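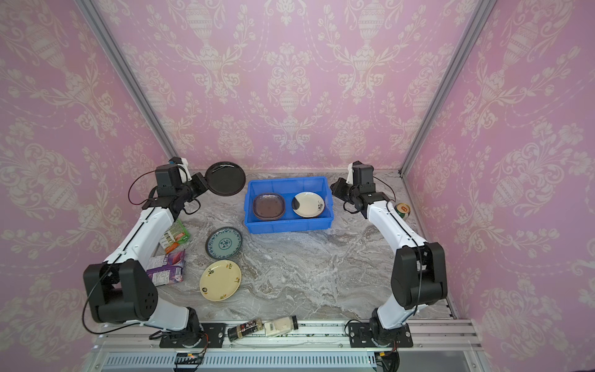
My Son Will Not Put His Face in the Water

Print | E-mail this page

I grew up in a lake. I mean that almost literally, my mother says I had to be bribed out of it with sandwiches every day of every summer until I left home. So when I had a kid I never gave one thought to whether he'd like swimming. I worried about car seats and fevers and grapes. Water was supposed to be the easy part!

Milo is five now and he will not get his face wet. Not in the pool, not in the tub, not in the rain if he can get a hood up fast enough. He'll stand in water to his chest quite happily and tell you a long story about a crab, but if one drop lands on his eyelid the whole afternoon is over and we need the towel, the other towel, and a snack.

We signed up for lessons at the Delacroix pool in January, partly because it's warm in there and partly because I was tired of being inside our house. It was 48 dollars for the first block. My registration number was 3953, and I can still recite it because the front desk asked me for it every single week, including the week I'd left my purse in the car and had to stand there dripping and say it out loud to prove who I was.

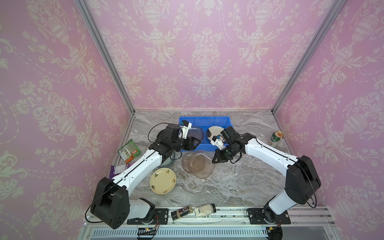

Damden Splash Parents' Club

For anyone new here, the lessons run at 9 in the morning and the parents sit on that long tile bench along the shallow end. Bring something to sit on. The bench is freezing, and it leaves you with a wet stripe across your jeans that you'll be wearing in the grocery store an hour later.

The first lesson Milo spent on the steps. The second lesson he also spent on the steps, but one step lower, and I texted my sister as if he'd crossed the English Channel. By the third I was doing that awful thing where you look at the other kids. There was a tiny girl in a ruffled suit, she couldn't have been three, and she was going under on purpose and coming up laughing – and there was my big tall boy holding the rail with both hands and his chin pointed at the ceiling.

I said some dumb things in the car on the way home. I said "don't you want to be like the other kids?" and I knew while it was coming out of my mouth that I'd be thinking about it at two in the morning. He looked out the window all the way down Harnus Street and then he said, "I like the steps." Which, fair enough. He does like the steps.

So I stopped pushing, or I pushed a lot less. Our teacher is Roscoe Mbeki, and the best thing he did for us was ignore the face thing completely for weeks. He had Milo pour water from one cup to another. He had him blow a ping pong ball across the top of the pool. Then it was blowing the ball with his mouth kind of close to the water, and then it was just blowing, and I was looking for a granola bar in my bag when I heard bubbles.

Bubbles!! I cried on the cold bench. I'm not even embarrassed.

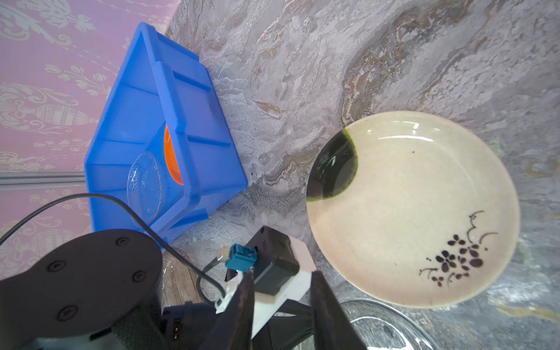
Should you make a scared kid go under to get it over with?

I wouldn't. We tried it once in the bathtub, a quick little dunk on the count of three, and he didn't trust me with a washcloth for a month. Let them do the going under themselves, even if it takes forever.

A few people have written to ask about goggles. We went through two pairs that pinched and then got the Ulov ones with the soft strap, the kind you can pull on without taking half the kid's hair along. He wore them to dinner. He wore them to the dentist. I think they helped, though he mostly likes them up on his forehead, where they do nothing at all.

At home we've been practicing with a watering can, and he's in charge of it. He does my hair first – cold water, lots of it, he finds this hilarious – and then he does his own shoulders, and sometimes the back of his head. The front of his head is still a firm no. Hair washing happens with him lying flat on his back like he's at a salon, a folded cloth over his eyes, giving me instructions. 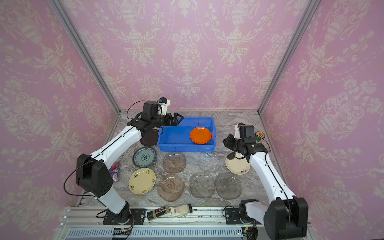 Blue tray, pink wallpaper.

Anyway, as of this week he can put his mouth and most of his nose in. He comes up spluttering and wipes his face nine or ten times and checks that I was looking. I was looking. The eyes and forehead are going to have to wait, and I signed us up for another block so they can take their time.

My mother wants to take him out to the lake this summer. I told her there aren't any steps, and she said she'd buy a bucket.

Print | E-mail this page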